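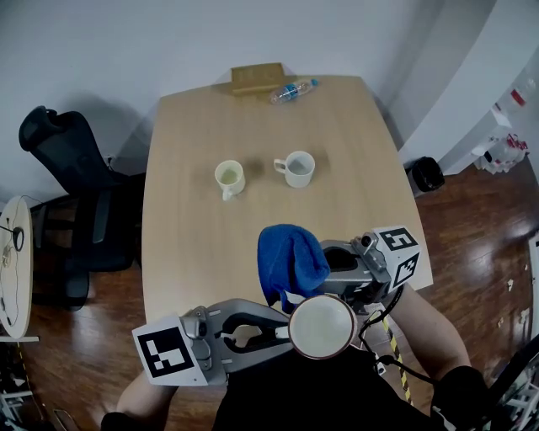
Mugs on the table and a blue towel held in a gripper at Urnel's test room in Harkley.

HARKLEY – Can a machine do your dishes yet? I get asked that at every family dinner, so I'm happy to finally put some numbers next to my answer, which is "sort of, and slowly!"

I'm Dede Baidoo, and I run the home chores program at Urnel. Today we're releasing our first Chore Report, a plain look at what our robot, Kurek, can and can't manage in an ordinary home. We taught it from 3,053 recordings of people doing small jobs with hand-held grippers (wiping mugs, folding towels, clearing a table), then gave it 206 chores it hadn't tried before. It finished 89 of them without anyone stepping in.

I'm pretty pleased with that, but please don't throw out your dish rack. Kurek is good with a mug that has a nice big handle. It's much worse with cloth. A towel never hangs the same way twice, and the robot will sometimes stop and think about one for longer than it would take me to dry the whole cupboard – my kids find this hilarious.

"The mugs I'd trust it with, on a good day," says Korkor Addo, who leads testing. "Ask me again about laundry next January."

Shop-floor work is coming along a bit faster. Grorkden, which makes kitchen shelving, will try Kurek on packing and wipe-down jobs for 6 months starting this spring, and we'll publish those results too, including the bad ones.

The full Chore Report is free from the Urnel press office. If you'd like to visit and watch a few mugs get dried, write to us and ask for Dede. Mornings before 11 are best.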